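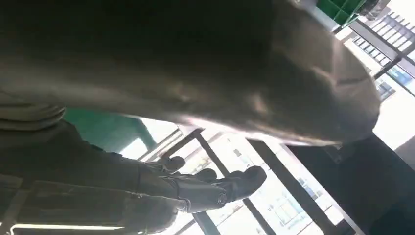

About Gostel

Gostel supplies replacement gaskets and door seals for commercial refrigeration. The company operates from a 3000 square foot shop in Sonddale and serves restaurants, grocery stores and cold storage operators.

Seals are cut to order from stock profiles and welded at the corners. The current catalog lists 315 profiles, including the discontinued Runevwood series, which we continue to produce from the original drawings. Profiles not in the catalog can be matched from a sample at least six inches long. Please cut the sample from a straight section - corners are usually distorted and give poor measurements.

Standard orders ship in 2 business days. Orders for walk-in doors take longer, depending on length and magnet type.

In November we took over the Zoëga line of sliding door sweeps. Part numbers are unchanged, and existing Zoëga accounts were moved to our system with their pricing intact.

Dimensions are quoted outside edge to outside edge unless the order form states otherwise.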